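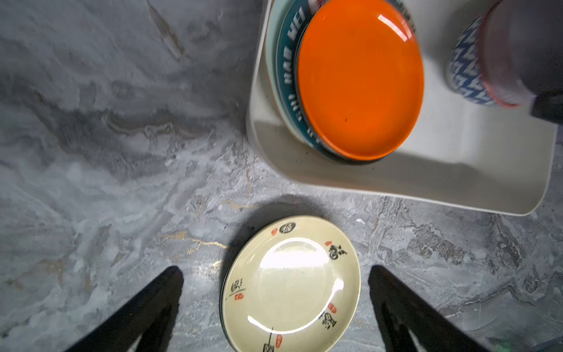
Stack by width and forget the color, Delia Cáceres wrote in the margin of our first draft, people who match colors are laying a table and people who stack are carrying one.

Figure 4. Stack with an orange plate on top, darker and paler rims below, patterned bowl to the right on the same tray.

4.2 Stacking order on the shared tray

We take the comment seriously. Most of this section is an answer to it, and partly a climb-down from what we claimed in 4.1.

Quick recap of the material. Cosus diary entries, 2,722 of them, all tray loads in the home. Two towns, Hundell and Idby, 200 households between them. Entries from July left out of the timing analysis (too many meals outdoors, trays used as serving platters) but kept here, as order of stacking doesn't depend on where the meal was eaten. An entry is one load, set down and written up before anything was lifted off.

Coding was by rim. For every stack we noted which plate showed a rim beyond the one above it, and how much. In Figure 4 the teal rim shows around the left and the bottom of the orange plate, and under that a thin crescent of pale green. We code that as "stepped." A flush stack has no rims showing, a reversed stack has a wider plate sitting on a narrower one. Stepped was the usual case in both towns, by a good distance. More than 2,000 entries. Reversed stacks were rare, and the notes tend to mention hurry, or a child helping, or the big plate comming late from the stove.

So width wins. Fine. But color isn't gone altogether. Mixed sets behave differently from matched ones and this is where we part from Cáceres a little. In a matched set every plate of a size is the same plate and the stack more or less builds itself. In a mixed set, all odd plates, the person has to look. Rims with lettering on them, patterned bowls, one bright plate from somewhere. Respondents with mixed sets wrote more about which plate should go on top, and quite often it was the plate they liked best. Not the smallest. The liked plate goes on top only when the width rule allows it, though; given two plates of near equal width the favorite goes up. We call this the tie-break effect for want of something better.

A caution on rims. Deep rims hide plates. From above a stack of three can look like two, and the diaries have plenty of second thoughts, numbers crossed out and written again. We did not correct these. Where an entry gave two values we kept the later one.

4.3 Plates to one side, hollow ware to the other

Second pattern, simpler. Trays get divided. Plates take one side, and everything with an inside (bowls, cups, mugs) takes the other. Very little crossing over. Teuber trays, the deep kind many Hundell homes own, have no divider moulded in and people divide them anyway. Figure 5 has the division plainly: plates on the left half, and on the right half the lavender bowls toward the back with a white cup and a lavender mug in front of them.
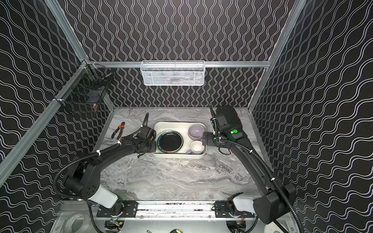

Cups at the front or you knock them reaching for the bowls, one Idby respondent wrote, and then added that her sister does it the other way round and has never broken a thing.

Figure 5. Plates left, stacked bowls right rear, cup and mug right front. Marble-patterned surface.

The sister's method is not rare. Cups-behind turned up steadily in the Idby entries and we have no breakage figures good enough to say which is safer. What we can say is that the order front to back goes with the order of unloading. Ask what comes off first and it's the thing at the front, nearly always, in both towns and for both methods. People who wash glasses and cups before plates put cups forward. People who start with bowls put bowls forward. Nothing deep there.

Handles are a seperate matter. We had expected handles turned outward, toward the hand. Didn't hold. Handles went wherever there was room, and with a cup and a mug placed close together the handle often ended up against the neighbor or out toward the plates. Only 11 households wrote down any rule about handles at all. We drop handle direction from the model in Section 5.

Stacking of bowls: done nearly everywhere, if the bowls are of one kind. Mixed bowls were stacked less. A single bowl next to a plate stack was often left single, even with room for it on top of the plates. Asked about this in the follow-up calls, respondents said bowls on plates slide, or "look wrong," or that the bowl was still wanted. The last answer came up more than we'd like, it means some of our loads were not finished loads. See limitations.

What about the tray itself. Raised sides matter less than we thought for plates and more for cups. On shallow trays cups were pulled in from the edge; on deeper ones they sat right up against the side. Rounded corners get left empty by plates and filled by cups, when filled. Tray color we did not code and probably should have, a reviewer asked and there was no going back to 200 kitchens for it.

One more thing on surfaces. Entries written at a stone or stone-look counter mention noise. Entries written at a cloth-covered table don't. Loading was described as slower on the hard surface, plates lowered by hand one after another onto the stack. Whether the order changes with it we can't tell from diaries alone, and the timing data in 4.4 only helps for Hundell.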